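站内搜索 请输入关键词 搜索

机器什么时候能替我收桌子

2021年9月21日

上一篇写了扫地机换滚刷的事,下面有读者留言,问除了扫地之外,家里还有哪些活能交给机器。我回了两句,觉得没说清楚,干脆写一篇。

先交代一下我的立场。我在一家做文具组合包的小厂上班,管仓库和包装线,不是搞研究的。厂里有一台码垛机和两条输送带,家里有扫地机、洗碗机、烘干机。我对机器的要求很简单:买回来能用,坏了能修,算下来不比人工贵太多。论文我看得少,看也看不太懂,下面说的都是从干活的角度出发。

先说家里。

洗碗机我用了三年,很满意。但洗碗这件事,机器只做了中间那一段。把剩菜刮掉,把碗一个个斜着插进架子,洗完再拿出来分门别类放回柜子,全是我做。我有一次掐着表看过,装碗加收碗用了9分钟,手洗同样一批也就多花一倍的时间。洗碗机省的是泡在水里的那段和腰,时间省得没有广告里说的多。

烘干机也一样。衣服进去出来都要人,叠衣服更要人。叠衣服的机器前几年有人做过,柜子一样大的一台,衣服得先用夹子夹好一件件喂进去。夹好一件T恤的功夫,我已经叠完了。袜子它干脆不收。

扫地机算是家里最接近“交出去”的一件。它自己出门,自己回去充电,现在还能自己倒灰。但是它的前提是地上没有东西。我家每天晚上开扫地机之前,要有人把地上的积木、拖鞋、充电线、书包捡起来。捡东西比扫地累,因为要弯腰,还要想每样东西该放哪里。

说到底,家务里最大的一块就是把东西从一个地方拿到另一个地方。收玩具,收碗,收衣服,收桌子,都是拿和放。洗、烘、吸这些动作,机器早就做得比人好了,剩下的就是拿和放。

厂里的情况差不多,只是更清楚一些,毕竟每一步都要算钱。

我们的组合包一般装一盒蜡笔、一块橡皮、一把儿童剪刀,有的客户还要加打孔器或者尺子。旺季在12月之前,学校和超市的单子一起来。今年最大的一单是给Norkovberg做的,641箱,每箱里面的小包要按三种配法分开。码垛和封箱机器做,贴标机器做,往包里放东西是人做。

去年我跟老板去看过Zornside的一套分拣设备,当时他们在展厅里演示抓纸盒。抓同一种纸盒,位置摆正,速度很快,一点问题没有。我问能不能把蜡笔、橡皮和剪刀混在一个盘里让它挑,对方的工程师说可以做,要先拿样品去测,报价另算。后来报价来了,比我们两年的包装人工还贵,这事就放下了。

我不是说他们的设备不好。纸盒、瓶子、罐头这类东西,形状固定,来料整齐,机器早就做得很稳了。难的是混在一起、歪着放、软硬不一的东西。

拿收桌子来说。一张桌子上有几样文具,旁边放几个篮子,蜡笔归蜡笔,工具归工具。我家孩子上小班的时候就会,虽然要催。换成机器,每一步都得单独讲。
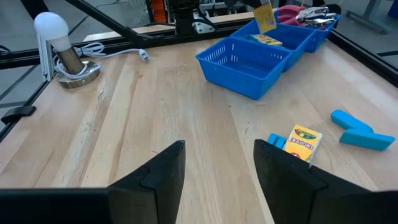
文具归篮。后面还有一盒蜡笔悬在篮子上方。

这张桌子上的东西跟我们包装线上的很像,所以我盯着看了很久。下面按难易说说我的看法,纯属外行话。

蜡笔盒应该最好办。它是方的,有平面,纸盒又有一点硬度,两根手指从两边夹住就能提起来。要注意的只有一点,就是夹得太紧会把盒子压瘪。我们线上退回来的货里,有一部分就是盒角压瘪的,人装的也会压瘪。盒子如果斜着放,旁边又紧挨着别的东西,手指下去就要挑角度,不然会把旁边的一起夹起来或者推走。人碰到这种情况会先用手指拨一下,把盒子拨开再拿。这个“拨一下”,我在展会上很少见机器做。

泡棉块我觉得是中等。它轻,软,夹住不容易滑,但是夹下去会变形,夹到哪里算夹稳了,靠看是看不出来的。两块泡棉挨在一起的时候,机器还得判断这是一件还是两件。人不用想,一伸手就知道了。

橡皮小,扁,贴着桌面。手指如果很厚,就不好从侧面插进去。我们包装线上的阿姨拿橡皮是用指甲抠一下边,或者把它拖到桌沿再捏。粗手指怎么办,我没想好。

剪刀和打孔器这类金属工具是最麻烦的。剪刀的重心偏,抓手柄,刀头会往下坠;抓刀头,又不安全。那个像打孔器的工具是一坨,还亮,反光。Mutimex的人来厂里推销视觉检测的时候跟我说过,他们最怕亮面金属,灯光一换结果就变。他们那套东西只看不抓,尚且这样。

放也不简单。篮子有边,东西从上面下去,要越过边再松手。松得太高会弹,松得太低手指会碰到篮子。塑料篮子本身很轻,一碰就挪位。家里的收纳筐都是这种,没有谁会拿螺丝把它固定在桌上。篮子是空的还好说,如果里面已经有了东西,第二件放在哪里,是叠上去还是挤在旁边,又是一道题。

还有线。桌上放着一盏灯,灯脚边盘着一圈白色电线,插头就搁在桌面上。这在家里太常见了,我的书桌就是这样。线这种东西,扫地机怕,机械臂估计也怕。手臂挂到线,灯就倒了。厂里的办法是把线全部走线槽,工位上不许有散线。家里做不到。

所以我的判断是:同样是拿和放,厂里会比家里早用上。厂里可以改环境。东西可以换成好抓的包装,篮子可以固定,灯光可以不变,线可以收走,地上可以画线不让人进。家里这些一条都不好办,住着人呢。

那么厂里什么时候能用上?我算过一笔账,写出来供同行参考,数字是我们自己的,别家不一定一样。

我们一个熟手,一小时能装262个小包,是三样东西的那种配法。新手头一个星期大概只有一半。去年我托Yokoyama的代理商用他们的小型机械臂试装过一天,东西是提前摆正在托盘里的,一小时装了133个。听上去有熟手的一半,可是摆托盘的那个人没有算进去。把他算上,等于一个人伺候一台机器,产量还不如他自己动手。而且试的那天没有放剪刀,只有纸盒和橡皮。

代理商说可以让机器晚上也开,时间拉长就补回来了。这话有道理,前提是晚上没有人在旁边它也能一直跑下去。试装那天它停了好几次,多数是橡皮没吸住掉在托盘外面,要人捡回去再按一下复位。如果半夜停了,到早上才有人按,那晚上就白开了。

我现在看设备,最先问的就是停了以后怎么办。速度慢一点我能接受。一台慢机器,只要能自己从错误里恢复,掉了再捡,歪了再扶,我就敢让它晚上干。一台快机器,掉一块橡皮就亮红灯等人,我就得配一个人守着它。很多演示视频只放抓成功的那几下,看的时候可以留意一下,视频有没有剪过,掉了东西是谁捡的。还可以留意东西是谁摆的,摆的时候是整整齐齐还是随手一扔。

也有几件事我觉得是在变好的。

一个是夹爪便宜了。两根手指平行开合的电动夹爪,前几年要找大牌子,现在选择多得多,坏了也能单独换手指头。手指头可以自己设计形状,我们厂里有打印机,打过一副给贴标工位用,用了几个月才裂。

另一个是编程。以前换一种产品要请人来调半天,点位一个个示教。现在有些做法是让人带着机器做很多遍,让它从这些操作里学。我不懂里面的道理,只知道如果真能做到,对我们这种小批量、多品种的厂最有用。我们一年换的配法太多,调一次机器的钱够请人装完那一单了。学会了收蜡笔,换一个牌子的蜡笔盒还会不会,颜色变了、大小变了还会不会,这是我最想知道的,目前没有人给过我肯定的答复。

家里的部分,我的期望放得很低。我不指望有一台机器在屋里走来走去收东西。如果有一个固定在桌边的手臂,每天晚上把孩子书桌上的文具分到几个篮子里,分错一两样也没关系,我会考虑买。价格要是跟一台好一点的洗碗机差不多,我会认真考虑。慢也不怕,它可以收一整夜。要求是安静,不夹手,不把灯碰倒。

有读者在上一篇下面问,值不值得为了以后的机器人,现在就把家里改一改。我觉得没必要专门改。不过有几样改了现在就有好处:收纳筐换成开口大、不带盖的,东西分大类不分细类,桌上的电线用扎带收一下。这样人收也快。我家改了以后,孩子收桌子的时间短了,催的次数没有少。

最后补一句洗碗机的事。上次有人问洗涤块和洗碗粉哪个好,我两种都用过,水硬的地方用粉加软水盐,别省盐。软水盐的加法在说明书后半本,第一次要先加满水,漏斗别弄丢,我的那个就丢了,现在用的是剪开的矿泉水瓶。

下一篇写包装线上的静电,拖了很久,资料在整理。

联系站长 | 版权所有,转载请注明出处 | 返回顶部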